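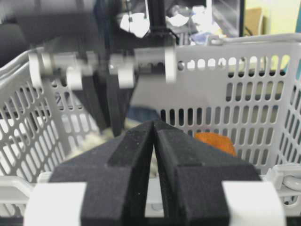 Laiba Khattak wrote in to ask why her school can't just buy a laundry robot, because the PE kit never gets sorted and a robot would do it while everyone was at lunch. It's a fair thing to ask. My answer is: maybe, but let's do the sums first.

What does the price buy?

Say a school has saved 2,000 pounds. The Brornitz leaflet shows one robot arm for exactly that. Lovely! But look at the small print. The gripper, the part that does the pinching, costs extra. So do the table, the cameras and the visits from someone who can mend it.

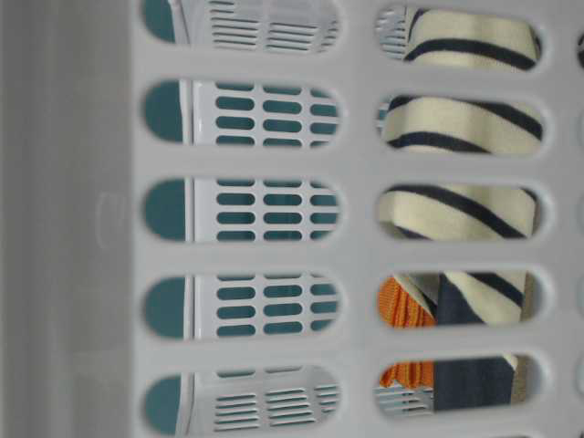 A budget is a list of everything you'll have to pay for, and the boring things belong on it too. Grown-ups often forget them. Will the robot need a special basket, or can it use the one you've got? Striped cloth behind plastic slots is easy for you to spot, even when you only see bits of it. A robot has to work out which bits belong together, and the computer for that may cost money as well. Put it on the list.

Then there's time. Suppose a robot takes 2 minutes to pick up one piece of clothing. With 30 pieces in the pile, that's a whole hour. How fast are you? Try it with a clock. 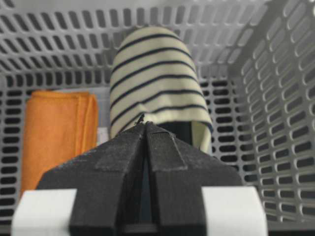
Questions to ask the seller

Can it pick up our clothes, or only the ones in your advert?
What happens when it drops something?
Who pays if it breaks in September and we need it by October?
Can we try it before we buy it?

If the seller says "it can do anything", be suspicious. Ask to see it do 100 socks.
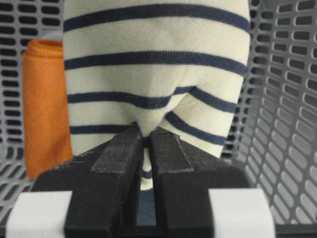

Words by Shazia Tanoli
Sums checked by Roman Marciniak

Holding a stripy bit of cloth between two fingers is clever, and I don't mind saying so. It still isn't the same as finishing the laundry. Somebody has to fold it, match it up and find out whose it is.

So, Laiba, I'd keep the money in the bank for now. Ask your school if it can borrow a robot for a week, and write down every job it does and every job a person has to do to help it. Then compare the two lists.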